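Electric steamer: buns come out flat and sticky on the bottom

Home Cooking Board > Small Appliances > Steamers and Rice Cookers

zular_kitchen
Posts: 17

Hello everyone. I am a new owner of an electric steamer pot, the simple kind with one knob at the front and a metal tray with holes. I bought it in August, when the shop in Gadthorpe was closing its upstairs department. Before this I always used bamboo on top of a wok, and I never had big problems.

Now I make the same dough and the buns are not the same. The bottom becomes sticky and stays on the metal, and the top has small wrinkles. The taste is good, but my daughter says they look tired. I use plain flour, yeast, a little sugar and milk instead of water. I proof them until they feel light, then I steam for 15 minutes.

I cook four at one time, one at the back, one at the front and one on each side, so there is space in the middle.

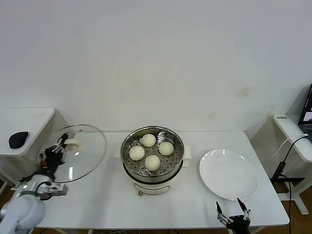
I also tried to put three only, and the wrinkles were the same, so I do not think crowding is the problem. The lid is glass with a knob on top. I lift it at the moment the time is finished and I put the buns on a big white plate next to the pot. I would be thankful for any advice, especially from people who changed from bamboo to metal.

Mangubat
Posts: 2,083

Paper. Cut squares of baking paper a little bigger than the base of each bun and put them under before the second proof. You will never scrape a tray again.

For the wrinkles, you are opening too fast. Switch off, wait five minutes, then move the lid a finger's width and wait one more minute.

momard
Posts: 1,469

I agree about the paper but not about the waiting. In my steamer the waiting makes it worse, as the water from the glass falls on the buns while they sit there. Bamboo drinks the steam and glass does not. I tie a thin cotton towel around the lid, with the corners knotted over the knob so they cannot hang down near the base. After I started with the towel I can open immediately and the tops stay smooth.

Mangubat
Posts: 2,083

A towel helps with the drops, yes. But drops make spots and little yellow dents. Wrinkles over the whole top come from cold air, or from too much proofing. These are two different troubles, and the first post says wrinkles.

momard
Posts: 1,469

The first post says "small wrinkles," and that can be both. I had both. Please, zular_kitchen, look closely at the next batch and tell us if it is the whole top or only places.

zular_kitchen
Posts: 17

Thank you both, I did not expect so quick an answer. I looked at the two that were left from this morning. One has it over the whole top and the other has only one place, near the edge. So maybe you are both right.

Another question. Do you start with cold water or hot water? The booklet says to fill with cold, but my mother always waited for strong steam.

Mangubat
Posts: 2,083

Cold water, and stop the second proof a little early. The dough finishes rising while the pot heats up. If you proof fully and then also give it the slow start, it goes too far and falls down. I think this is your problem more than the lid.

momard
Posts: 1,469

I do hot, always. But then the proof must be complete, so choose one way and keep to it. When you lift the lid, tilt it away from the buns so the water runs to the side.

zular_kitchen
Posts: 17

I made a batch with paper and cold water, shorter proof, and waited five minutes. Nothing is sticking now! Three were smooth and one still has a small dent on top. Tomorrow I will try the towel also.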